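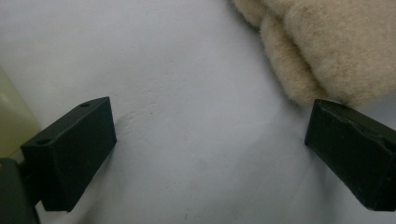
Home | Projects | Archive | Contact

Small Labels and First Signings: How Lascombe Records Chose Its Acts

Project report by Biljana Nikolaidis
Supervisor: Godelieve Geerts

1. Aim

I wanted to find out how a small independent label decides which new acts to sign. Most writing on the subject covers big labels with full-time scouts. Lascombe has no scouts and runs out of two rooms in Follham.

2. Method

Lascombe let me read the log of demos sent to its office in one year. The log has 592 entries. I sorted them by how they arrived (email, streaming link, handed over at a show) and by what happened next. I also sent a survey to people on the label's mailing list and got 60 replies. One interview, with the singer of the duo Aasen, was done by phone in August. 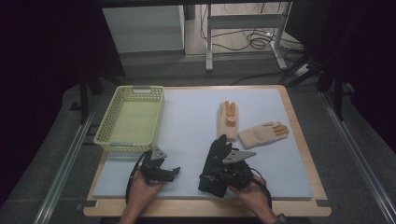 Figure 1. Plastic basket and a pair of knit work gloves on a foam board.

3. Results

Of the 592 demos, 8 led to a meeting and two led to a contract. Both signed acts had already played at Cuseo, a club that holds 200 people, and had sold it out. None of the demos sent by email alone got as far as a meeting.

The survey was less clear. Most fans said they first heard a Lascombe act as the opener for another band. Very few said the label name mattered to them, though several had bought a record from every act on it.

The singer from Aasen said the label had come to three of their shows before anyone spoke to them. The contract covers one album and one EP, and the duo keeps its publishing.

4. Problems

The log does not list genre, so I could not check if the label leans toward electronic acts. Some entries have no date. The survey only reached people who already follow the label.

5. Further work

The same count should be done with a second label of the same size. I would also add a genre column from the start.

Submitted 20 December 2019

Contact the department | Copyright the authors | Back to top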